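Workshop > Robot cells > Checks after a fault
Filed under: Safety and inspection
Search this section Go

Board assembly cell, Vinden site: inspection checklist after dropped part
Date of check: April 13, 2020

Reason for check: the arm let go of a processor over the socket during the morning run. The part fell a short way and bent pins in the socket. The cell stopped on a grip fault, but only after the fingers had opened. No one was hurt. The cell stays on manual until every item marked OPEN is closed.

1. Emergency stop, front and rear. PASS. Both tested with the arm moving. The rear button is stiff and should be looked at in July with the rest of the guarding.

2. Door interlock. PASS. Arm stops when the door is opened. The door was shut at the time of the fault.

3. Arm speed in manual. PASS. Limited to 40 mm a second near the socket. Do not raise it for these tests.

4. Finger pads. FAIL, now replaced. The left pad had worn smooth on its lower half. The pads are meant to be changed every 500 picks and the log shows no change since the Kong jobs finished -- the counter had been reset without one. Old pads kept in a bag in the Drornska cabinet.

5. Grip force. PASS after adjustment. It was reading low on the left side. Set again with the new pads on and checked with the gauge.

6. Hold over socket. Carried out with a computer case in the fixture, its memory slots left empty, and the socket open. Stop the arm with the part held above the board and look for tilt or creep before letting it go any lower. 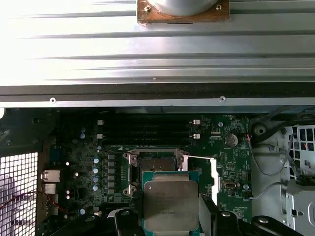

Item 6: processor held between the gripper fingers over the open socket, lever out to the side.

Nine holds were done. Slip was found on 2 of them, both with the part picked up close to one corner of the tray. OPEN until the tray position has been taught again and the holds repeated.

7. Clearance to the case. PASS, with a comment. The fingers clear the board, but the gap is small when the wrist is turned. Check for loose cables before each start, as a cable can lift into the path after the case is moved.

8. Fault response. OPEN. The controller waited around half a second after losing grip before it stopped the arm. The Utia software has a setting for this and it was still at the value it came with. A change has been asked for. Do not alter it at the cell.

9. Damaged parts. PASS. Board and processor tagged and taken off the line. The processor shows no marks but is not to be used in a customer machine.

Comments for the next shift: manual only, one person at the pendant, door shut. If the grip fault shows again, leave the arm where it stops and do not reach in to catch the part. Write the time and the fault code on the sheet -- the screen clears them at restart.

Items still open: 6 and 8.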